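Gray film on oiled maple benchtop after second coat, sand or strip?

Posted in Finishing and Surfaces, 11 Jan 2025
Tags: oil finish, maple, butcher block, curing

I finished a maple benchtop with a penetrating oil and it has not cured evenly. I want to know whether to sand it back or strip it with solvent before going further.

Details:
Top is edge-glued maple strips, bought as an unfinished blank. Sanded 80, 120, 180 with a random orbit sander, vacuumed, then wiped with a dry cotton cloth. First coat was Fasow Bench Oil, unthinned, applied with a foam pad. Waited overnight. Second coat went on the same way. I did not wipe off the excess on the second coat because the can says "allow to absorb" and gives no time limit.

The surface now has a thin film in patches that looks slightly gray at a low angle. A fingernail leaves a mark in it. The patches do not follow the strips, so I doubt it is a difference in the wood. The underside got one coat only and is fine. Shop is unheated at night and gets down to 57 degrees Fahrenheit, sometimes lower.

I have already tried wiping with a dry rag (no change) and leaving it for 18 days (slightly harder, still marks). I have a can of mineral spirits and some fine abrasive pads. I would prefer not to take the whole top back to bare wood if there is another way. The bench will be used for assembly work and small parts, with no food contact.

oyewole
You have uncured surplus oil sitting on top of the wood. It is a common fault and does not require stripping.

A penetrating oil cures by taking up oxygen. In the pores it does this in a thin layer and gets reasonably hard. Left in a pool on the surface it skins over first, and the skin slows the oxygen reaching the oil underneath. The result is a soft film, which matches your fingernail test. Low temperature slows the reaction further. Your overnight wait between coats was also short for an unheated shop, so the first coat may have contributed.

Do the following in order.

Soak a fine abrasive pad in mineral spirits and scrub one patch with the grain. Use light pressure. The film should turn to a sticky paste within a few minutes. Wipe the paste off with a clean cloth before it dries. If it sets up again before you can wipe it, work a smaller area.

Repeat over the full top, including the areas that look good. If you only treat the patches you will see a change in sheen at the boundaries later.

Let the solvent evaporate for a full day with a door open. Then check at a low angle with one lamp at the end of the bench. Any remaining film will show as a smooth area against the open grain.

If the film has gone too hard for solvent in places, use a card scraper. Sandpaper will load up almost at once on half-cured oil, and you will go through a lot of it for little progress.

When the surface is even, apply one thin coat, wait 15 to 20 minutes, and wipe until a dry cloth comes away clean. Check again an hour later, because maple can bleed oil back out along the glue lines. Leave it for at least 5 days at your temperature before putting weight on it.

Lay used rags flat outdoors to dry, or put them under water in a metal can with a lid. Do not ball them up in a bin. Oil-soaked rags can heat up and ignite without any outside source.

For reference on color, maple under a thin wiped coat stays pale. If yours goes strongly yellow, the coat is still too thick. Pale tops:
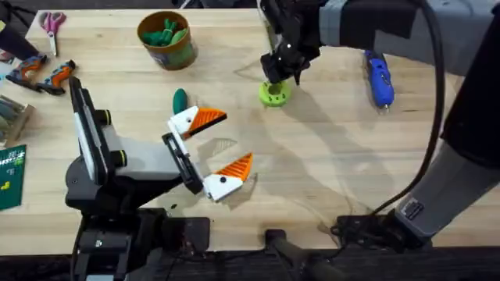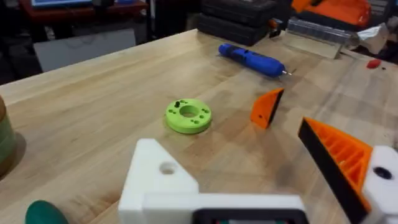
steto would disagree with part of this and says the abrasive pad is the wrong tool on a top that was only taken to 180. According to that reply, which was first posted in the comments and moved here by a moderator:

steto
The pad will polish the high spots and leave film in the low ones. At 180 there is still a scratch pattern from the sander and the soft oil is sitting in it. I would use a scraper over the whole top from the start, then sand at 180 once the scraper is producing dry shavings, then oil. It takes longer but you can tell when you are done. With solvent and a pad you cannot, until the next coat goes on and the patches come back.

Also check the date on the can. Old oil that has started to thicken will leave a film even if you wipe it.

I agree on wiping off the excess and on the rags.

One more thing. The underside has one coat and the top has had two plus whatever you add. That is acceptable on a thick top, but the fasteners need slotted holes either way. Most of the movement across the width is seasonal and oil does not stop it. My bench in Idton is tight in July and shows a gap at the back rail in winter.

idton_shop
had same problem with different brand. put a heater in the room for a week and it went hard. still looks gray in one corner but it is under the vise so I left it

Comment from the original poster:
Tried both methods on the end nearest the wall. Solvent and pad cleared most of it, but two spots needed the scraper. The can has no date on it that I can find, so I bought a new one. I will do the rest with solvent first and scrape what is left. For the next coat I am moving a heater in and wiping at 15 minutes.

oyewole
That is fine. Keep the heater off while there is solvent on the bench, and air the room out before you switch it on.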